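Our new dining bench finally showed up, and I'm so happy with it! I ordered the Zudico back in August (yes, really) after sitting on one at a friend's place in Kisimholm, and I went for the longer one because we always end up with 13 people squeezed in at holidays.

Putting it together took me nearly 100 minutes, mostly thanks to one stubborn leg bolt. The seat pad is firmer than I remembered, but my back likes it.
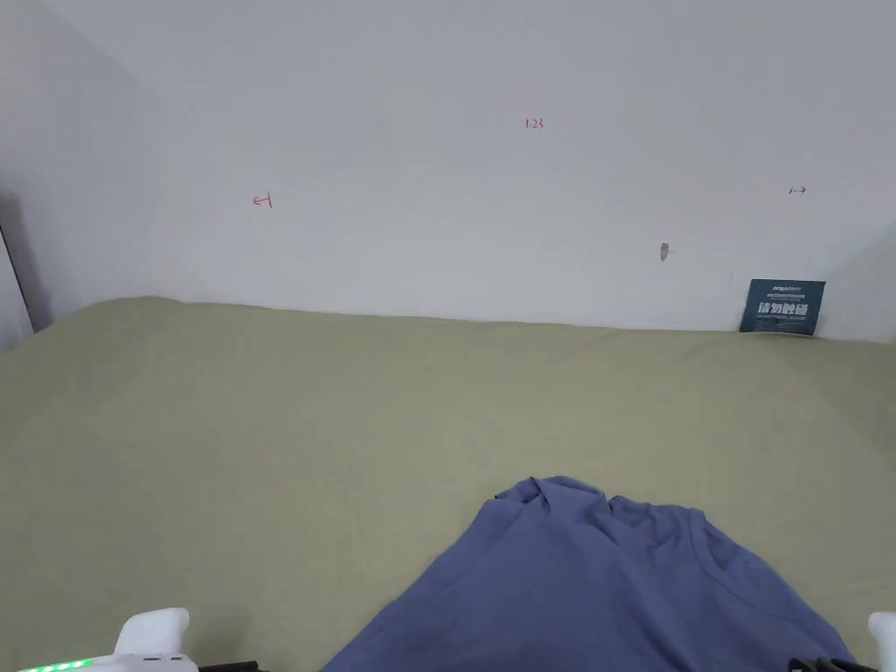 Olive green against plain white walls, still my favorite combo.

Next up is a rug. I keep going back and forth between a flat-weave from Comano and a fluffy one from Barua (crumbs, though!). If you've had either one under a table with kids, tell me how it vacuums.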